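제2장 다수당이 없는 의회

이 장에서 배우는 것
연립 정부와 소수 정부의 차이
신임 투표의 절차
협상 문서를 읽는 방법

선거가 끝난 밤에 신문은 보통 이긴 당의 이름을 크게 씁니다. 그러나 어떤 선거에서는 그 이름을 쓰기가 어렵습니다. 가장 많은 의석을 얻은 당이 있어도, 그 당이 혼자서 법안을 통과시킬 수 없기 때문입니다. 제1장에서 우리는 선거 제도가 표를 의석으로 바꾸는 과정을 보았습니다. 이 장에서는 그 다음의 시간, 즉 의석이 정해진 후에 정부가 만들어지기 전까지의 시간을 다룹니다.

베르크콤(Werkcombe) 시의회의 경우부터 시작하겠습니다. 이 의회의 의석은 33석이고, 과반수를 위해서는 열일곱 석이 필요합니다. 6월 선거에서 하팀 아이트 알리(Hatem Ait Ali)가 이끄는 항만당이 열네 석으로 제1당이 되었습니다. 시의 헌장은 제1당 대표에게 먼저 협상할 권리를 주고, 그 기간은 최대 30일입니다. 항만당은 먼저 두 개의 작은 당과 대화를 하였습니다. 한 당은 버스 요금의 문제로 첫 주에 협상을 떠났고, 다른 당은 남았지만 의석이 두 석뿐이어서 과반수에 모자랐습니다.

이때 아이트 알리 대표에게는 두 가지 길이 있었습니다. 하나는 아홉 석을 가진 경쟁 정당, 시민연합과 함께 연립 정부를 만드는 길이었습니다. 다른 하나는 소수 정부로 출발하고, 안건마다 다른 당의 표를 구하는 길이었습니다. 시민연합의 대표 록유 유(Lok-yiu Yu)는 연립에 들어가는 것을 거절하였습니다. 그 대신에 예산안과 신임 투표에서는 기권하겠다고 문서로 약속하였습니다. 이와 같은 약속을 이 책에서는 "기권 합의"라고 부르겠습니다.

기권 합의는 연립 협정보다 짧고, 보통 장관이나 국장의 자리를 나누지 않습니다. 그래서 독자는 이것을 약한 약속이라고 생각하기 쉽습니다. 베르크콤에서 이 문서는 세 쪽이었고, 첫 쪽의 대부분은 합의가 언제 끝나는가에 대한 내용이었습니다. 협상에 참여한 의회 사무관 아슈라프 에자트(Ashraf Ezzat)는 나중에 이렇게 썼습니다. "우리는 무엇을 같이 할 것인가보다, 무엇이 일어나면 헤어질 것인가에 더 많은 저녁을 썼다."

신임 투표는 오후 4시에 시작되었습니다. 찬성 열여섯, 반대 여덟, 기권 아홉이었습니다. 찬성표는 과반수인 열일곱에 이르지 못하였지만, 헌장은 출석 의원의 과반수를 요구하지 않고 찬성이 반대보다 많을 것만 요구합니다. 이 규칙이 없는 의회에서는 같은 투표가 반대의 결과를 만들었을 것입니다. 본문을 읽으면서 독자는 자기 지역의 의회가 어느 규칙을 가지고 있는지 찾아보시기 바랍니다.

2.1절은 협상의 순서를, 2.2절은 기권의 의미를 설명합니다. 2.3절에는 이만 고네임(Iman Ghoneim)이 정리한 합의문의 전문을 실었습니다. 용어 가운데 처음 나오는 것은 장의 끝에 있는 목록에서 확인할 수 있습니다. 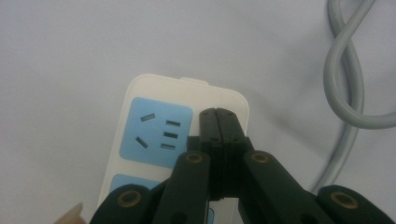
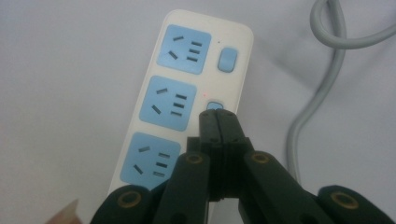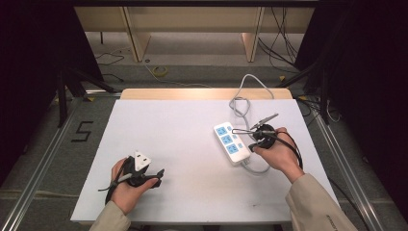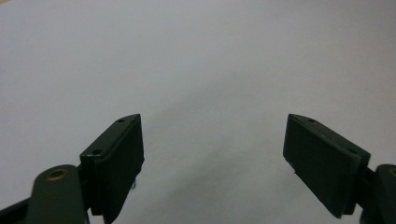
그림 2-1부터 2-3까지: 푸른색 콘센트가 있는 흰색 멀티탭.

읽기 전에 생각할 문제
기권한 의원은 그 정부에 대하여 어떤 책임을 가집니까?
협상 기간이 짧으면 작은 당에게 유리합니까, 불리합니까?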